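4. Setting the Heating Schedule

Your Parnosum thermostat ships with a basic schedule already loaded. Most owners of Drastora homes change it in the first week.

1. Press and hold MENU until the screen shows SCHED.
2. Choose weekdays or weekends with the arrow keys, then press OK.
3. Set the wake time and the temperature you want. 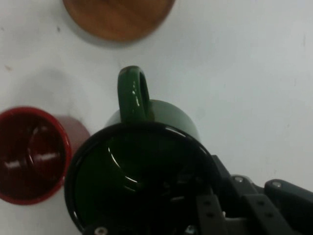
4. Repeat for the leave, return and sleep periods. Periods must be at least 15 minutes apart.
5. Press OK twice to save. The screen goes back to the room temperature.

Note: If no key is pressed for 46 seconds, the thermostat exits without saving.

Caution: Do not set the sleep period below 46 degrees in winter. Pipes in outside walls can freeze.

4.1 Pairing the Upstairs Sensor 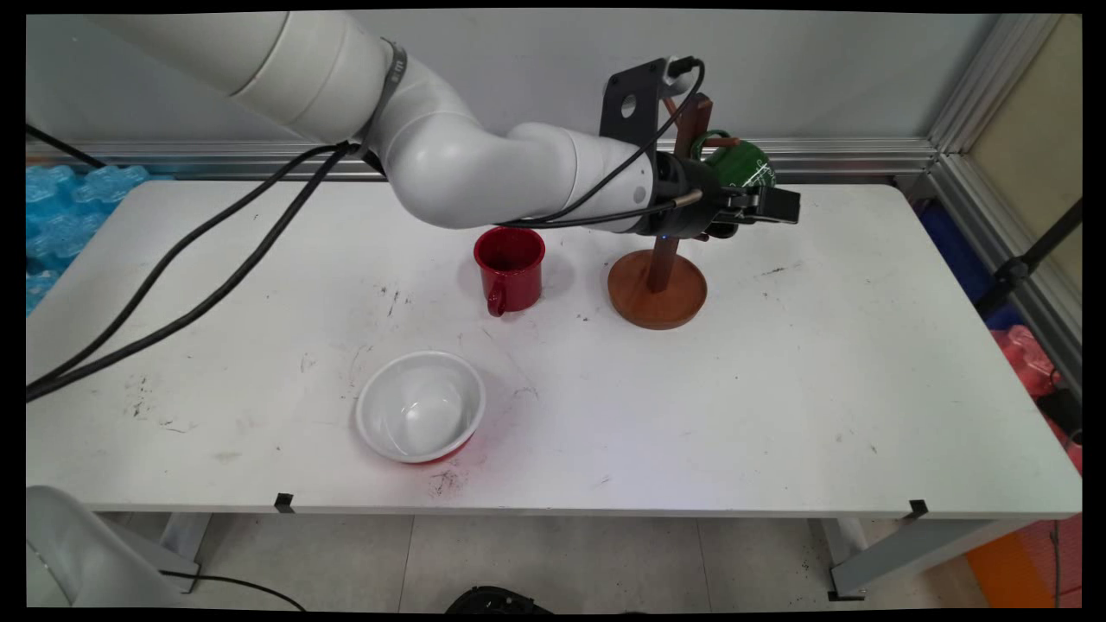 1. Take the cover off the Irkix sensor and pull the battery tab.
2. On the thermostat, go to MENU, then ADD, and enter code 564.
3. Wait for the sensor light to turn solid. Pairing can take nearly 11 minutes.
4. Replace the cover and mount the sensor on an inside wall.

Note: Vídalín floor plans with two furnaces need one sensor for each thermostat. Pair them one at a time.

Revised 2023-05-26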